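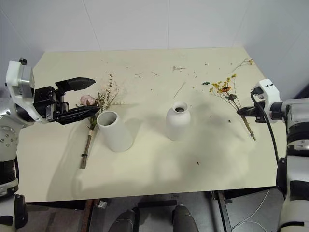
Selon Meinrad Hämmerli, il faudrait apprendre les deux bras séparément et ne les réunir qu'à la fin, sinon le groupe va passer son mois d'avril à chercher lequel des deux se trompe. Seo-ah n'est pas d'accord : avec deux vases sur la même table, les bras se gênent, et autant que le modèle le voie dès le début. On garde les deux bras ensemble pour l'instant, à rediscuter.

Vendredi 16 mars 2018, projet Surnard, tâche « bouquets »

Présents : Do-yoon, Seo-ah, In-ho, moi (Yoon-hee).

Bouquet rose et blanc à gauche, bouquet jaune à droite, le vase cylindrique et le vase bouteille entre les deux. Fleurs séchées, donc ça s'émiette. Les miettes restent sur la table entre deux essais, on ne balaie qu'en fin de série.

Côté droit, prise par les tiges sous les fleurs. Côté gauche, Do-yoon descend pince ouverte au-dessus du bouquet avant de fermer - à garder comme consigne pour tout le monde, on avait chacun notre façon de faire.

Le col du vase bouteille est étroit. In-ho propose de présenter les tiges presque à la verticale et de lâcher tard. Essayé 21 fois, les tiges s'écartent encore en entrant. Le cylindre pose moins de problèmes.

Réglages : force de fermeture baissée de 3 crans à droite, gauche inchangée. Pause de 500 ms avant l'ouverture, des deux côtés. Noter la valeur dans Cladico, la dernière fois on l'a perdue.

À faire :
refaire le lien de ficelle s'il glisse
script de tri des essais (In-ho)
demander à Meinrad son ancien protocole à un bras
vérifier le décalage d'horloge gauche/droite avant la prochaine série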